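서버 하드웨어 조달과 수명 관리 6주차 강의 노트
교체 주기라는 신화, 그리고 숫자를 읽는 법

지난주에 못 끝낸 부분부터 갑니다. 감가상각 기간과 물리적 수명은 다른 개념이라는 데까지 했지요. 회계 장부에서 가치가 0이 된 서버가 다음 날 아침에 멈추는 일은 없습니다. 그런데도 많은 기관의 교체 계획서를 보면 장부의 연수를 그대로 옮겨 적고 제목만 "노후 장비 안정화 사업"으로 바꿔 놓았습니다. 과제로 제출된 계획서 중에도 그런 것이 여럿 있었습니다. 누가 썼는지는 말하지 않겠습니다.

1. "노후"라는 말의 정체

노후라는 단어는 최소한 네 가지 뜻으로 쓰입니다. 고장이 잦아졌다. 부품을 구할 수 없다. 제조사가 펌웨어를 더 내지 않는다. 새것을 사고 싶다. 마지막 것은 문서에 적히지 않지만 회의실에서는 가장 힘이 셉니다.

계획서를 읽을 때 이 네 가지 중 어느 것인지 표시해 보십시오. 표시할 수 없으면 근거가 없는 문장입니다. "성능 저하가 우려됨" 같은 표현도 마찬가지입니다. 같은 부하를 주고 측정한 값이 없으면 우려는 작성자의 기분일 뿐입니다. 측정값이 있다면 무엇이 느려졌는지도 물어야 합니다. 프로세서는 그대로인데 그 위에서 도는 소프트웨어가 무거워진 경우를 장비 노후로 적는 사례가 아주 흔합니다.

2. 부품 단위로 생각하기

서버 한 대를 하나의 물건으로 보면 판단이 거칠어집니다. 팬과 전원 장치, 저장 장치, 메모리, 프로세서, 보드는 고장 나는 방식이 서로 다릅니다. 움직이는 부품은 마모되고, 전해 커패시터는 열에 약하고, 플래시 저장 장치는 쓰기량에 따라 닳습니다. 프로세서는 정격 범위 안에서 쓰는 한 다른 부품보다 먼저 나가는 경우가 드뭅니다. 메모리는 중간쯤에 있는데, 정정 가능한 오류가 늘어나는 추세가 기록에 남기 때문에 기록을 읽기만 하면 미리 알 수 있는 편입니다. 읽지 않는 곳이 많다는 게 문제입니다.

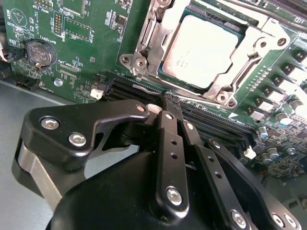
그래서 견적서에 "시스템 일괄 교체"라고 적혀 있으면 저는 우선 의심합니다. 전원 장치 두 개와 팬 한 벌을 바꾸면 끝날 일을 랙 전체로 키운 것일 수 있습니다. 물론 일괄 교체가 맞을 때도 있습니다. 전력 요금과 상면 비용이 비싸고 새 세대의 효율이 확실히 좋다면 계산이 맞아떨어집니다. 다만 그 계산을 공급사가 해 왔다면 가정을 하나씩 뜯어봐야 합니다. 가동률을 얼마로 잡았는지, 기존 장비의 소비 전력을 명판 값으로 썼는지 실측값으로 썼는지, 폐기와 데이터 삭제 비용이 들어 있는지.

명판 값은 특히 주의하십시오. 명판의 숫자는 전원 장치의 용량이지 평소 소비량이 아닙니다. 기존 장비는 명판으로, 새 장비는 실측으로 비교하면 어떤 제품이든 훌륭해 보입니다.

3. 사례: Prandness의 보고서

수업용으로 나눠 준 Prandness 컨설팅 보고서를 펴십시오. 고객사 Tsikata에 제출된 것이고, 결론은 "서버 774대의 조기 교체를 권고함"입니다.

요약 쪽에 굵은 글씨로 "장애의 80퍼센트가 노후 장비에서 발생"이라고 되어 있습니다. 인상적이지요. 그런데 노후 장비가 전체에서 차지하는 비율은 본문 어디에도 없습니다. 전체의 80퍼센트가 노후 장비라면 장애도 80퍼센트가 거기서 나오는 것이 당연하고, 이 문장은 아무 말도 하지 않은 셈입니다. 분모를 숨긴 비율은 읽지 않은 것으로 치십시오.

두 번째로, "장애"의 정의가 각주에 있습니다. 읽어 보면 운영자가 접수한 모든 문의가 포함됩니다. 비밀번호 초기화도 들어갑니다. 비밀번호를 잊는 것과 보드의 나이 사이에 어떤 관계가 있는지 저는 모르겠습니다.

세 번째로, 비교군의 관찰 기간이 다릅니다. 기존 장비는 40개월 동안의 기록이고 신규 장비는 설치 후 첫 분기의 기록입니다. 초기 불량이 걸러진 직후의 조용한 구간을 골라 비교했다고 해도 반박할 자료가 보고서 안에 없습니다.

4. 점검 기록은 무엇을 증명하는가

공급사 Grokar가 제안하는 "예방 점검 계약"도 같은 눈으로 봅시다. 점검을 받은 장비의 고장률이 낮다는 그래프가 제안서에 실려 있습니다. 하지만 점검 계약을 맺는 고객은 대개 전산실 온도도 관리하고 먼지도 관리하는 고객입니다. 점검이 효과를 냈는지, 원래 관리가 잘되는 곳이 점검도 사는 것인지 그래프로는 구별되지 않습니다.

더 불편한 문제도 있습니다. 덮개를 열고 부품을 만지는 일 자체에 위험이 있습니다. 정전기, 덜 끼워진 커넥터, 잘못 조인 나사, 휘어진 소켓 핀. 멀쩡하던 장비가 점검 뒤에 이상해졌다는 이야기는 현장에서 자주 나오지만, 점검 업체의 보고서에는 대개 "점검 중 이상 발견"으로 기록됩니다. 발견한 것인지 만든 것인지는 점검 전 상태의 기록이 있어야 따질 수 있습니다. 계약서에 점검 전후의 로그 보존을 넣으라고 제가 매년 잔소리하는 까닭이 이것입니다.
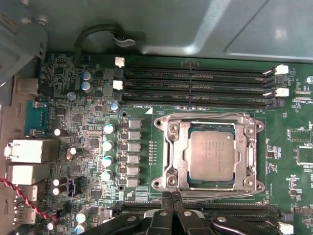
이 대목에서 Yayra Amissah는 그렇다면 점검을 아예 하지 말자는 것이냐고, 고장 난 뒤에 고치는 비용이 훨씬 클 수 있는데 강의가 한쪽으로 기운 것 같다고 물었습니다.

정당한 지적이라 노트에 남겨 둡니다. 제 대답은 이렇습니다. 점검의 반대말이 방치일 필요는 없습니다. 센서값과 오류 기록을 원격으로 보는 것은 덮개를 열지 않고도 가능하고, 열어야 할 장비를 골라 주기까지 합니다. 날짜가 되었다고 전부 여는 방식과 징후가 있는 것을 여는 방식의 비용을 나란히 놓아 보라는 것이 제 요구입니다. 그 표를 가져오는 공급사가 있으면 저도 생각을 바꿀 용의가 있습니다. 아직 받아 본 적이 없습니다.

Ismail Sqalli가 쉬는 시간에 물어본 중고 부품 문제는 다음 주로 넘깁니다. 미리 말해 두자면 "재생품"과 "중고"와 "미사용 재고"는 법적으로도 기술적으로도 다른 말인데 판매 쪽에서는 편한 대로 섞어 씁니다.

5. 과제

Cadumham의 서버 교체 제안서를 읽고 아래에 답하십시오. 분량은 A4 2쪽 이내, 제출은 4월 말까지입니다.

가. 제안서에 나오는 비율을 모두 찾아 분모를 적을 것. 분모가 없으면 "없음"이라고 쓸 것. 추측해서 채우면 감점합니다.
나. "노후"가 쓰인 문장마다 1절의 네 가지 뜻 중 어느 것에 해당하는지 표시할 것.
다. 소비 전력 비교표에서 명판 값과 실측값이 섞인 곳을 찾을 것.
라. 일괄 교체 대신 부품 교체로 처리할 때 필요한 자료가 무엇인지 쓸 것. 금액을 계산할 필요는 없습니다. 계산할 수 있는 자료가 제안서에 없습니다.

조별 제출은 받지 않습니다. Marlene Kramer와 Mawuli Asamoah는 지난 과제의 측정 조건이 빠져 있으니 보완해서 함께 내십시오.

읽을거리: 배포한 묶음의 3장과 5장. 4장은 공급사가 쓴 글이라 뺐는데, 3절의 방법을 연습하고 싶은 사람에게는 오히려 좋은 재료일 것입니다.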